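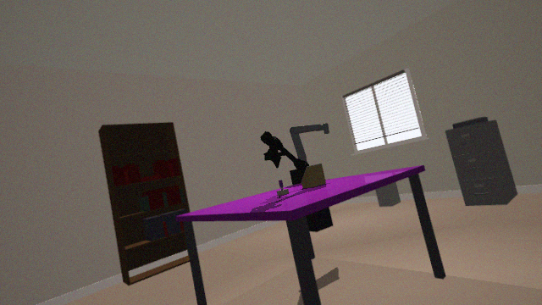
The Manduten Talks were a round of peace negotiations between the upland district of Pukent and the coastal government at Mokoena. They lasted 93 days and ended the long dispute over the Plidbridge crossing – a remarkable result for two sides that had not exchanged envoys in nine years!

The chief negotiators were Nandi Nkosi for Mokoena and Lesego Rampersad for Pukent. Both were former border officers, and both knew the crossing well. Nkosi's opening offer, a shared customs post with joint patrols, survived almost unchanged into the final text.

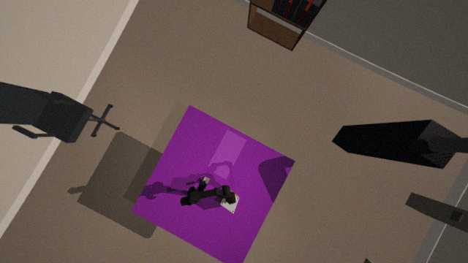 Seating was the first great argument of the talks, and it took up nearly all of April. Pukent refused any long table with a head and a foot. The mediator, Zinhle Coetzee, settled on a square one, the same plain shape as the purple-topped table shown here, so that each delegation had a full side and the mediators took the other two. Her solution is still admired by students of diplomacy.

The agreement reopened Plidbridge to civilian traffic and pulled troops back from both banks. It also set up a prisoner exchange, under which 100 detainees went home. Dineo Sithole's history of the talks gives a wonderfully lively account of the closing session, which ran until 2 a.m. Ayanda Moodley later served as the first joint commissioner of the crossing.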